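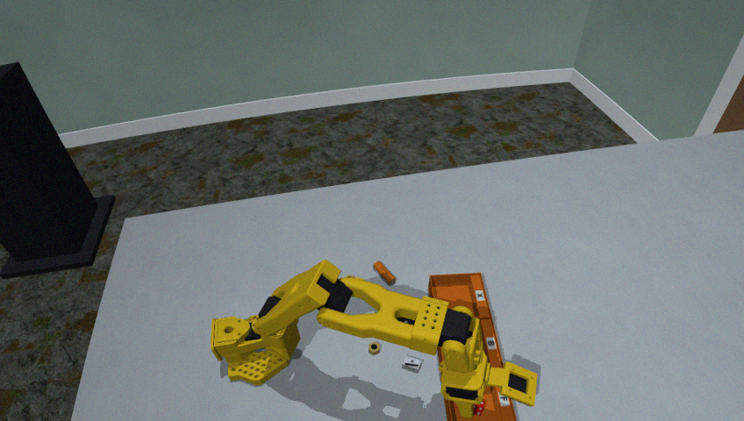
beanpole_in_irner

Saved seed is my new passion and I'm afraid it has rather got away from me. I took on half a plot outside Irner three years ago, and every autumn since I've come home with pockets full of pods and heads of this and that, popped them into old envelopes and promised myself I'd write on them later. Well, later has arrived! The envelopes have split, the kitchen drawer rattles when you open it, and I couldn't tell you which of the climbing beans are the Pillosar ones (a lovely speckled thing my neighbour swears by) and which are just the ordinary sort from the garden centre. So I've cleared a table and I'm going through the lot, using a long orange tray divided into compartments like the one at the top of my post, one kind to each compartment, and it has made things a good deal calmer. What I'd love to know is what to do next. Do I keep everything in paper, or move it to jars? Does it need to go in the fridge? And is there any point in hanging on to parsnip seed from my first year, or am I being sentimental? I'd like it all put away properly by the end of January if I can, before the sowing starts and I lose the table again.

Print this page | E-mail this to a friend

marrowfat

Oh, you have my sympathy, my own drawer was exactly the same until my other half went looking for the scissors in it. First things first, let the parsnips go. Parsnip seed is hopeless after its first winter and you'll only stand over an empty row in May feeling cross. Onions and leeks are nearly as bad. Beans, peas, tomatoes and squash are far more patient, and if they've been kept dry I wouldn't think twice about sowing them at three years old.

If you aren't sure, do a little test. Lay a few on damp kitchen paper, fold it over, slip it into a bag and put it somewhere warm. Mine sit on top of the boiler, where it's 19 degrees most of the day. Have a look now and then and don't let the paper dry out. Tomatoes can be slow (my last lot took 11 days and I had very nearly given up on them), so do be patient before you tip anything on the compost.

As for paper or jars, I do both. Paper envelopes inside, with the name and the year in pencil because ink fades, and then all the envelopes go together in a big lidded jar. The seed must be properly dry before the lid goes on, or you'll open it in spring to a dreadful smell and a lot of grey fluff. A bean that's dry enough will snap or shatter if you give it a tap with a hammer. If it squashes, leave it out another week or two.

Put the jar somewhere cool and dark. The fridge is very good if you have the room, but let the jar come back to room temperature before you open it. Mine lives on the pantry floor and has never done any harm there.

E-mail this answer

plot_by_the_gate

fridge. always the fridge. and mice will get into paper if you leave it in the shed, ask me how I know

E-mail this answer

winterdigger

I agree with most of that, though I'd be a bit careful with the climbing beans if you aren't certain which are which. French beans mostly keep to themselves but runners cross very freely, so if your Pillosar beans turn out to be a runner and you've had another kind growing close by, what comes up might not look like your neighbour's at all. It will still be good to eat, mind you! I'd sow a few of each in separate pots, label them "mystery one" and "mystery two", and wait for the flowers and pods to tell you. Then ask your neighbour for a fresh handful in the autumn and start again with a proper label on.

Print this page | E-mail this to a friend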